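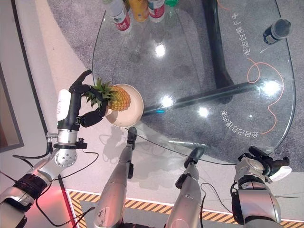

How early should a buyer's walk-through happen before closing?
Plan it for the afternoon before, with the power and water still on. You want enough daylight to see the yard and enough time to call the listing side if something is off.

FINAL WALK-THROUGH CHECKLIST WITH COMMENTS
Clulholm Village, Rusar plan, 1,256 sq ft as listed

I love this part of the job! The house is nearly the buyers', everyone is a little giddy, and an hour with a clipboard can save weeks of phone calls. Comments are from our May walk-through.

OUTSIDE

Gutters and downspouts: OK. Clear all the way around, and the rear extension is back in place.
Front steps and handrail: OK. Rail is solid now. Big improvement on the first visit!
Garage door auto-reverse: OK. Tested twice with a block of scrap lumber, reversed both times.
Side gate latch: FIX. Drops below the catch, so you have to lift the gate to close it. A five-minute job with a screwdriver.

KITCHEN AND BATHS

All burners and oven: OK.
Dishwasher, full short cycle: OK. Start this one first and let it run while you do the rest.
Under-sink shutoffs: OK. Dry, and they turn by hand.
GFCI outlets: FIX. The one left of the hall bath mirror won't trip with the test button. Seller has agreed to replace it.
Toilets: OK. No rocking, no running.

HEATING, WATER, ELECTRICAL

Water heater: OK. Oltska tank, 50 gallons, relief valve pipe runs down to the drain pan (I was so happy to see that, it was missing at inspection).
Furnace filter: REPLACE. Gray right through. Buyers are bringing a new one.
Panel labels: OK, and beautifully done. Every breaker written out in neat block letters.
Smoke alarms: OK. All chirped on test.
Carbon monoxide alarm: MISSING in the upstairs hall. Needed before move-in.

INSIDE, GENERAL

Windows: OK except the back bedroom, where the sash sticks for the last inch or so.
Attic hatch: OK. Insulation looks even from the ladder.
Stair treads: OK. One squeak, fourth from the bottom. The buyers say they like it.
Items staying with the house: washer, dryer, curtain rods, Szilágyi bookcase in the den. All present.
Keys and remotes: mailbox key still to come.

REPAIR RECEIPTS

Handrail and relief valve pipe, one invoice, $1,043, marked paid. Copy in the folder.
Gate and outlet: waiting on receipts.

RECHECK

Allow 40 minutes. Gate, outlet, carbon monoxide alarm, mailbox key. Bring the outlet tester, and a flashlight for the crawl space door while you're at it.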